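STUDIO NEWS

Chiriac moves its spring showcase to Brotau

The Chiriac showcase for small game studios will be held in Brotau this February, after four years in Skarnau. The organizers confirmed the move in a letter to exhibitors last month. The event keeps its two-day format, with the first day for press and publishers and the second open to anyone with a ticket.

The reason for the move is space. The old customs hall in Skarnau had room for 38 booths, and the waiting list last year was longer than the list of studios that got in. The Brotau site is a former bus depot with a level floor, loading doors on two sides and its own parking. It will hold 53 booths, a talk stage and a separate quiet room for people who want to play text-heavy games without a trailer running next to them.

Nidia Castaño, who has run the showcase from the start, said the decision was not popular with everyone. "Skarnau people feel it was theirs, and I understand that," she said. "We had studios that could walk to the hall with a laptop under one arm. Now they have to book a van. But we were turning away games I wanted to see, and I was tired of writing those emails."

A bus will run between the two towns on both days. It leaves from outside the Skarnau library at 8:15 a.m. and comes back at 7 p.m. Seats are free for exhibitors. Ticket holders pay a small fare to the driver.

Fees and booth sizes

The basic booth fee stays where it was. For that you get a table, two chairs, one power strip and a share of the back wall. Larger booths are available for the first time, and these cost twice as much. Studios with fewer than three people can apply for a half table at a reduced rate. There were 6 of these last year and all of them were placed by the restrooms, which drew complaints. Castaño says the half tables will be mixed in with the rest of the floor this time.

Wired internet will be available at every booth. Anyone who tried to show an online game in the customs hall will know why this matters. Tyra Wallin, whose two-player sailing game Cunusmont was shown there last year, spent most of the first afternoon looking at a reconnect message. She ended up running both copies off a phone.

"People were very kind about it," she said. "They stood there and waited. But you only get a few minutes with each person, and I used up a lot of them on a loading screen."

What will be on show

The full list of games will not be out until the selection is finished, but a few studios have already said they are coming. Wallin is bringing Cunusmont back with a new harbor map and weather that both players have to deal with. The version shown last year had one boat. The new one has three, and the heaviest of them takes a long time to turn. She expects to have the game finished by the end of the summer.

Ernő Pap is bringing a train dispatch game that he has been working on by himself since he left his job in accounting software. It is played on a single screen made to look like an old signal panel. There is no picture of a train anywhere in it. You hear them come in, and you see the lights change. He has shown it at two local meetups and says players either stay for an hour or leave at once. He has added a short practice shift in the hope of keeping a few more of the second group.

Oda Sæther will show a life sim in which the player looks after a boarding house through one winter. It is slow, and meant to be. Guests arrive, eat, leave things in the hallway and complain about the noise. The chores are done by hand, one action at a time, and she has put a lot of work into how each of them feels with a controller. Folding a sheet uses both sticks. Laundry was the first chore she built and the one she has rewritten most often. 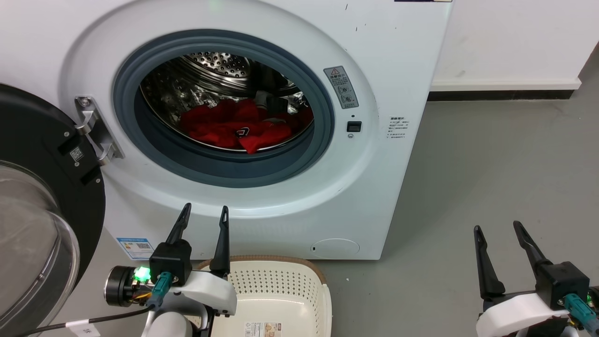 A load of red clothing in a front loader.

The sound in the game is recorded in real houses. Sæther keeps a folder of doors, taps, stairs and kitchen drawers, and says she would like to have more floors. She is asking anyone with an old staircase that makes a good noise to get in touch before the showcase. She will come to you if you are within a short drive of Brotau, and she brings her own microphone.

The boarding house game does not have a publisher. Sæther has had two offers and turned down both. One wanted a multiplayer mode and the other wanted the game on phones first. She plans to sell it herself on PC and look at consoles later.

The talks

The talk stage is new, and the program is short on purpose. There will be four talks each day, none longer than 25 minutes, with a break after each one. Three are settled so far.

Uchenna Idahosa opens the first day with a talk on testing games with people who do not play games. He has been running sessions at a community center for the past year, mostly with retired people, and has kept notes on where they get stuck. The most common problem is the camera. Many of his testers could move a character without trouble but lost track of where they were the moment they had to look around as well. He will show what three studios changed after reading his notes, and which of the changes they later took out again.

Pap will talk on the second morning about making a game alone while paying rent. He has promised to put his actual budget on the screen, including the months when he went back to doing tax returns for friends.

Wallin closes the second day with a talk on network code for very small teams. This one is for programmers and will not make much sense to other people. She will post her slides afterward for anyone who has a bus to catch.

The remaining slots are open. Send a title and one paragraph to the Chiriac office. You do not need to have spoken in public before, and first-time speakers can ask for a practice run on the stage the evening before.

Tickets

Attendance at last year's public day was 802, which was the limit for the customs hall. The depot can take a good deal more, but Castaño wants to keep the number down for the first year so that the lines at the booths stay short. Tickets will go on sale from the Chiriac website at 10 a.m. on the day the game list comes out. There is a limit of four per order. Children under 12 get in free with an adult.

Games with violence or horror in them will be along the far wall, with a sign at each end. Parents asked for this last year. Exhibitors who are not sure which side of the hall they belong on should say so on the form, and the organizers will look at the build and decide.

There will be hot food from two trucks parked at the loading doors, and coffee inside. The depot is heated, but the doors will be opening and closing all day – bring a sweater.

How to apply for a booth

The form is the same as last year with one addition. You are now asked to send a build that can be played from start to finish in 10 minutes, or a save file that drops the player into a good part. The selection group had trouble last year with games that opened on a long introduction. They will play everything that is sent in, but they will stop at the 10-minute mark.

Builds should run on an ordinary Windows laptop. If yours needs special hardware, send a video of someone playing it and a note on what you will bring. Trailers are not needed and will not be watched.

Studios that were on last year's waiting list will be looked at first, and they do not have to fill in the form again unless the game has changed. If it has, send the new build with the old application number in the subject line.

Answers will go out to everyone, including those who do not get in. Questions about power, table sizes and van access should go to the Brotau site office. Everything else goes to Castaño, who asks that people send one email and wait a couple of days before sending the next.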